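Keeping Drinks Warm: Cup Shape and Heat Loss
Project report, Introductory Thermal Science, group 5

1. Background

The cafe on the ground floor of the Aoun building serves tea and coffee in several kinds of cup. Students who buy a drink between classes often say it goes cold before they finish it. We wanted to find out how much the shape of the cup matters compared with the material and the lid. Our first idea was to survey customers, but the answers in the trial survey were mostly about price, so we changed to measurements.

A hot drink loses heat in four main ways. Some goes through the wall of the cup into the air, some goes down into the table or saucer, some is radiated, and a large share leaves from the surface of the liquid by evaporation. The last one depends on how wide the surface is. A wide, low cup has more open surface than a tall, narrow one holding the same amount, and we expected it to cool faster.

2. Cups and equipment

We used three cups: a wide ceramic cup, a tall ceramic mug, and a double-walled steel tumbler made by Stusine. The wide cup and the mug came from the department kitchen. The tumbler was bought for the project and has a push-on lid, which we tested separately.

Temperatures were read with a Prellari probe thermometer. It shows one decimal place, but the last digit moved around a lot, so we rounded to the nearest whole degree. Water was measured on a kitchen scale, 200 grams for each run. We used plain water in every test. Milk and sugar change the result a little, and we did not have time to look at them.

3. Method

Each cup was left in the room until it was at room temperature. Water was boiled, poured in, and stirred once. The timer was started when the probe first read 85 degrees Celsius. We then took a reading every 5 minutes for 30 minutes. Windows and doors were kept closed, and the cups stood on the same table, away from the radiator.

We did 17 runs in total. Two were thrown out, one because the probe touched the bottom of the tumbler and one because the door was opened. After that we clipped the probe to a wire stand so that the tip stayed halfway down in the water.

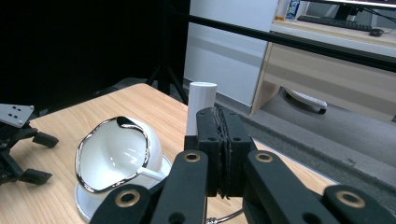
Page last modified: October, 4:10 pm | Version 3 | Status: submitted

4. Results

The wide cup cooled fastest in every set. Most of the difference appeared early, while the water was hottest and steam was easy to see. In the second half of the test the three curves ran closer together. The tall mug came second and the steel tumbler without its lid came third. We had expected a bigger gap between the mug and the open tumbler.

Putting the lid on the tumbler made more difference than changing from the mug to the open tumbler. With the lid on, the water was still too hot to drink comfortably at the end of the test. To check this, we laid a small plate over the mug for one run. The plate slowed the cooling clearly, even though it did not seal well around the rim.

Preheating also helped. When we rinsed the mug with hot water first, the drop in the opening minutes was smaller. This effect was larger for the mug than for the tumbler, probably due to the thick wall of the mug taking up heat.

5. Sources of error

The room temperature changed by roughly two degrees between morning and afternoon. We tried to do matching runs close together, but this was not always possible – the room was booked for other classes. Stirring was done by hand and was not always the same. The cups also differ in material and wall thickness as well as shape, so we cannot say exactly how much of the result comes from the wide surface alone. A fair test would need cups of one material in different shapes.

We entered the readings in Asesex and drew the curves there. One early file had the columns for the mug and the wide cup swapped. It was corrected before we made the final graphs, and the paper notes match the corrected file.

6. Conclusions

A cover is the simplest way to keep a drink warm, and it worked on both cups we tried it on. Shape comes next – a narrow opening is better than a wide one. Double walls helped less than we thought as long as the top was open.

For the cafe, we suggest offering a small cover with drinks served in wide cups and keeping the cups on top of the coffee machine before use. If the project is continued next term, the next group should weigh the cups before and after each run. The lost weight would show how much water evaporated, and that would let them separate evaporation from the other losses.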